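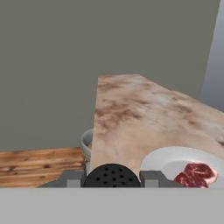

Steak on a plate, marble worktop, gripper at the bottom - the simulated kitchen, seen from the wrist.

So I've finally done the sums on the kitchen arm, and I've been putting off writing this post because I knew they'd make me wince. A few of you asked after the March one (hello Dace, I did read your very long email!) and the short version is that I haven't bought an arm yet. I've bought a desktop computer with a decent graphics card, a second-hand desk to put it on and far too much coffee.

My original plan was to order the Prorklow straight away, bolt it to the worktop and learn as I went. Ülle Žukauskas talked me out of it over lunch. She bought hers first and then spent 9 weeks waiting for a replacement finger, with the whole arm sitting under a tea towel. Her advice was to do as much as I could in simulation and keep a shopping list as I went along, and I'm so glad I listened, because the list has changed a lot.

Take the gripper. I had the basic two-finger one down as good enough, and for blocks and mugs I'm sure it would be. But I want to do kitchen things, with plates and bowls and food, and a wide plate with a raised rim is a very different thing to get hold of than a mug. I've been going back and forth on soft pads versus longer fingers for days now. Pads are cheap, so I've put down two sets. Longer fingers are on the maybe list, with a question mark and a rude word next to them.

Then there's the camera. The wrist view is lovely for close work, but the gripper body takes up a good strip of the bottom of the picture and the worktop hides whatever is behind its edge - half a bowl, in this case. I'd budgeted for one camera. I now want two, one on the wrist and one up on a pole, and a pole means a clamp, and the clamp I like from Drodlow costs more than the pole. Typical!

Where I've got to, as of Oct 24, 2025:

Arm: 42 per cent of the budget. Still the Prorklow, though Eglė keeps sending me links to the Virkska, which has a longer reach and a price to match.
Gripper and pads: less than I feared.
Cameras, pole, clamp: more than I feared.
Spares: one full set of fingers, on Ülle's orders.
Washable mat: I forgot this completely until I started thinking about raw meat.
Everything else: roughly 5 per cent, mostly cables.

I haven't put anything down for the bench yet. My kitchen table wobbles and I'm not spending marble money, so it'll probably be a thick bit of board from the timber yard, if they'll cut it for me.

The plan is to give the simulator another 6 weeks, then order the arm and the spares together to save on delivery. If anybody has used the Drodlow clamp on a round pole, please leave a comment, I'd love to know if it slips. And Dace, I owe you a proper reply, it's coming this weekend.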